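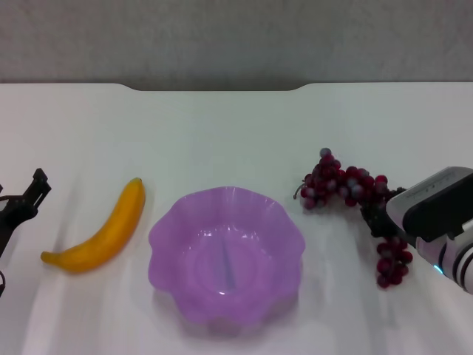

4 Setting up the dehydrator for fruit

4.1 Before first use

Read Section 2 (Electrical safety) before connecting the Oltinero dehydrator to the mains. The appliance must be assembled on a level, heat-resistant surface with clear space on all sides. Do not place it on carpet, on a tablecloth or beneath overhead cupboards that have a painted or laminated underside.

1. Remove all packing material from the drying chamber, including the foam blocks beneath the lowest rack.
2. Wash the racks, the mesh liners and the drip tray in warm water with a mild detergent. Rinse and dry thoroughly.
3. Wipe the interior walls with a damp cloth. Do not immerse the housing or allow water to enter the fan guard.
4. Insert the drip tray, then slide in the racks from the bottom upwards. Each rack must sit behind the small stop at the front of its runner.
5. Close the door and confirm that the latch engages on both sides.
6. Run the appliance empty at 70 °C for 30 minutes. A slight odour is normal during this first cycle and should not recur.

CAUTION: The rear vent must remain unobstructed at all times. Covering the vent will cause the thermal cut-out to operate and may damage the fan motor.

Note: Units supplied through Misasik distributors before the change of door seal have a single latch on the right-hand side. The remaining steps are unchanged.

4.2 Selecting and preparing fruit

Fruit for drying should be ripe, firm and free of bruising. Overripe fruit may be used for fruit leather (see Section 5) but will not hold its shape as slices.

Bananas. Peel and cut into even slices 5 mm thick. To limit browning, dip the slices in a mixture of one part lemon juice to four parts water for three minutes and drain. Slices cut lengthwise will take longer to dry and should be placed on the upper racks.

Grapes. Use seedless varieties. Remove the stems and wash the fruit. Whole grapes have a waxy skin that slows drying; either cut each grape in half or blanch the whole fruit in boiling water for 30 seconds and transfer it at once to cold water. Pat dry before loading.

Apples and pears. Core and slice into rings. Peeling is optional. Treat with the lemon dip as for bananas.

Apricots and plums. Halve and remove the stone. Press the skin side of each half gently with the thumbs so that the flesh is turned outwards.

Tomatoes. Halve small tomatoes and quarter large ones. Load with the cut side uppermost.

WARNING: Do not dry fruit that has been in contact with alcohol or any flammable flavouring. Vapour may collect within the chamber.

4.3 Loading the racks

1. Fit a mesh liner to each rack that is to hold small pieces.
2. Weigh the prepared fruit. The maximum load is 300 g per rack for slices and 200 g per rack for berries and halved grapes.
3. Arrange the pieces in a single layer. Pieces must not overlap.
4. Leave a margin at the rear of each rack to allow air to circulate.
5. Place the wettest fruit on the lowest racks, above the drip tray.
6. Do not exceed a total load of 2000 g, regardless of the number of racks fitted.

Note: Strongly flavoured foods such as onion and garlic should not be dried in the same cycle as fruit.

4.4 Programming the cycle

1. Press POWER. The display will show the last temperature used.
2. Press TEMP and use the arrow keys to select the required setting. The factory setting for fruit is 57 °C.
3. Press TIME and enter the duration in hours.
4. Press START. The fan will run for several seconds before the heating element engages.
5. At the halfway point, press PAUSE, rotate each rack by a half turn and exchange the upper and lower racks. Press START to resume.

Recommended times at 57 °C

Banana slices: 8 to 10 hours
Grapes, halved: 10 to 16 hours
Grapes, whole, blanched: 20 to 30 hours
Apple rings: 6 to 10 hours
Apricot halves: 16 to 24 hours
Tomato quarters: 10 to 14 hours

Times are given for guidance only. Humidity, thickness and the sugar content of the fruit will all affect the result. In coastal districts during a wet July, allow additional time and test the fruit before ending the cycle.

CAUTION: The racks and inner door become hot in use. Wear oven gloves when rotating the racks.

4.5 Testing and storage

1. Remove one piece from each rack and allow it to cool to room temperature. Warm fruit always feels softer than it is.
2. Tear the piece in half and squeeze it. If moisture beads along the tear, return the rack to the chamber for a further hour and test again.
3. When all racks have passed, allow the whole batch to cool before packing.
4. Fill clean glass jars to two-thirds of their capacity and seal.
5. Shake the jars once a day for seven days. If condensation forms on the glass, return the fruit to the dehydrator.
6. Label each jar with the contents and the month of drying. Store in a cool, dark cupboard.

WARNING: Discard the entire contents of any jar in which mould is found. Do not attempt to remove the affected pieces.

4.6 Cleaning after a fruit cycle

Sugar residue hardens as it cools. Soak the liners in hot water for 20 minutes and brush in the direction of the mesh. Metal scourers will damage the coating and are not covered by the warranty. The fan guard should be vacuumed with a soft brush attachment after every tenth cycle.

Replacement liners (Whitlock pattern, fine) and door seals may be ordered from the Plildale service centre. Requests concerning this section of the manual should be marked to the attention of Dinesh Rathnayake, Technical Publications. Orders received by noon on Friday are dispatched the same day.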